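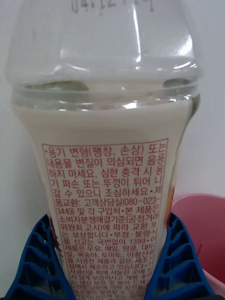 To: moltby-allotments list
From: Caroline Masanja
Date: 2nd February
Subject: Re: Milk spray for mildew – does it work or is it folklore?

Lakshmi Kartha wrote:
> Last August I lost 12 courgette plants to powdery mildew, and the
> squashes went a week later. Ubaldo swears by watered-down milk. Before I
> spend the summer smelling like a school fridge, has anybody on the list
> tried it properly? And is it too late once the leaves have gone grey?
> Also, who has the long hose.

Lakshmi,

I have tried it, if "properly" can be stretched to mean two beds and a notebook I then left out in the rain. One part milk to nine parts water, sprayed on both sides of the leaf, in the morning, on a day with some sun in it. The sprayed bed did get mildew in the end, but almost 3 weeks after the other one, and I was giving courgettes away to strangers by then, so I can't claim to have minded.

Once the leaves are grey you are mostly decorating them. Take the worst ones off, bin them and spray what's left.

Skimmed is better than full fat, which goes rancid and brings every cat in Moltby to your plot. Merja Saarinen used oat milk one year on principle. Her courgettes died, though Merja's courgettes generally do.

Don't mix up more than you'll use that day. I once left a sprayer in the shed over a bank holiday and have not been able to love that shed since.

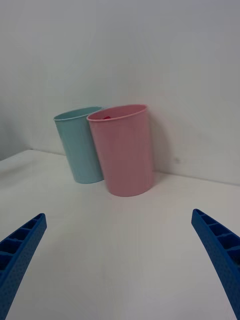 Two plastic cups, aqua and pink.

On varieties: Jokuten stood up to mildew better than anything else I grew, and tastes of very little. Santoro tastes marvellous and goes down at the first damp evening. I'm growing both again, having learnt nothing. Sandro Cirillo has spare Santoro seed if you ask him nicely and are prepared to hear about his drains.

Spacing matters more than any of this, I suspect. My plants are 72 cm apart and still lean on each other like men leaving a wedding. Water the soil and leave the leaves alone.
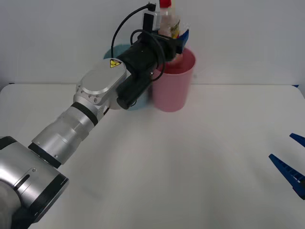 The pink cup, towards the back of the table.

The long hose is behind the Studau water butt, where I put it in August. It has a split near the tap end, which was there when I got it.

Caroline
Plot 155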